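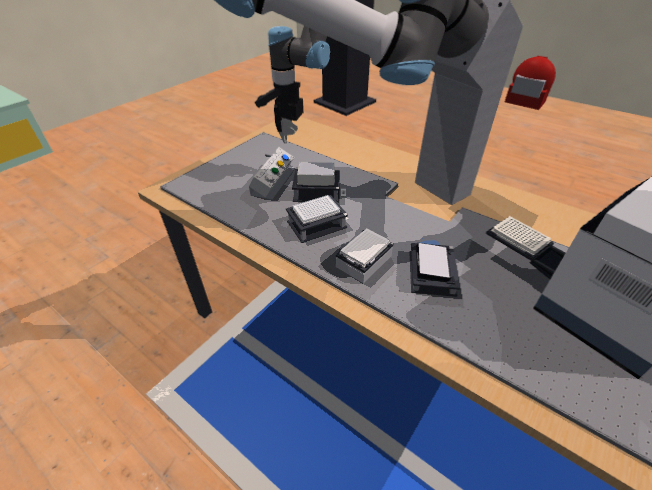
How much of the evening peak in Meesuk could be met by stored solar power? In the dry-season runs, storage covered 47 percent of demand between sunset and 11 p.m., with the Ellov plant supplying most of the charge.

4.2 Storage and evening demand

The Meesuk grid takes power from the Ellov solar plant and from the Vurkar hydro station. Vurkar runs low by March, and diesel units fill the gap. We modeled 4 hours of battery storage at Ellov, using hourly load records from the grid operator. Charging was limited to hours when solar output was above local demand. Line losses were held fixed. Results for the wet season differ little from the base case, as Vurkar can already carry the evening load. Diesel use in the dry season fell in all 11 runs, most sharply on weekdays. Battery aging is treated in Section 4.3.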